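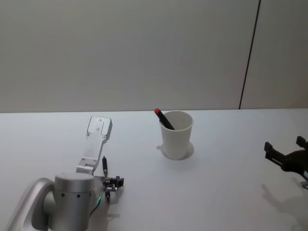 FOR IMMEDIATE RELEASE

Adavel Opens Orders for Gistside, a Two-Arm Tabletop Workstation for Small-Object Handling

NELTURBY, 19th October. Adavel today announced that orders are open for Gistside, a two-arm workstation intended for laboratories, training centers and light assembly shops that handle small, everyday objects at bench height. The system is supplied as a complete kit and will be shipped from the company's Nelturby facility.

Gistside places two arms at one table, with a small gripper on each. Both arms can reach a shared area in the middle of the work surface, so that one gripper may steady an item while the other lifts, turns or removes it. Typical exercises supplied with the kit include taking a marker out of a paper cup and returning it, passing an object from one side to the other, and sorting small goods into trays. Customers may also record exercises of their own by guiding the arms by hand.

The product follows a trial period that ended in August, during which 19 sites used pre-production units in their regular work. Adavel received 230 written comments from those sites. The most frequent request was for shorter setup after a unit had been moved between rooms, and the calibration procedure has been rewritten as a result. A second group of comments concerned cable routing near the wrist. Production units include replacement clips and a revised routing guide, and trial sites will receive the same parts at no charge.

"Our customers asked for a workstation that their own staff could set up, adjust and repair," Adavel said in a statement. "Gistside was designed with that request in mind. Every part that is expected to wear can be replaced with ordinary hand tools, and the instructions are written for people who have not worked with robot arms before."

What the kit contains

Each Gistside kit contains two arms with grippers, two table clamps, a control unit, power and data cables, one emergency stop button, a spare set of finger pads and a printed setup guide. A table is not included. Adavel recommends a rigid surface in a plain, light color and even overhead lighting, particularly where customers intend to add a camera. The software is installed on the customer's own computer and does not require a network connection once the license has been activated.

The software library contains 170 prepared exercises, grouped by difficulty. Each exercise lists the objects required, the starting layout and the conditions under which an attempt should be recorded as complete. Objects are not supplied, as the exercises have been chosen to use items commonly found in an office or kitchen. Instructors may edit the starting layout and save it under a new name.

Accessories and service

Aguirre, which makes the finger pads supplied with the kit, will offer additional pads in three hardness grades. These will be sold through Adavel and may be ordered with the workstation or at a later date. Pads are sold in pairs and are fitted without removing the gripper from the arm.

All units carry a two-year warranty on the arms and control unit. Finger pads and cables are treated as wearing parts and are covered for the first six months. A service plan is available that adds a yearly inspection, remote assistance during business hours and the loan of an arm while repairs are carried out. Setup visits by Adavel staff can be booked separately.

Customers are reminded that Gistside is intended for supervised indoor use. It is not certified for food preparation, for medical procedures or for operation in wet areas. The emergency stop button must be within reach of the operator whenever the arms are powered.

Price and availability

Gistside is priced at $3,668 per kit, excluding shipping and applicable taxes. Schools and public training centers may apply for an education price by submitting the form available from the Adavel sales office. Shipments will begin in around six weeks and will be made in the order in which payment is received. Trial sites that wish to exchange a pre-production unit for a production kit should contact the service desk before placing an order.

Demonstrations may be arranged by appointment at the Nelturby showroom. Visitors are welcome to bring small objects from their own work for use during the session, provided that these are dry, unbreakable and free of sharp edges.

About Adavel

Adavel designs and builds tabletop automation equipment for education, research and light industry. The company is based in Nelturby, where it carries out assembly, testing and repair.

Press and sales inquiries: Adavel Press Office, Nelturby

###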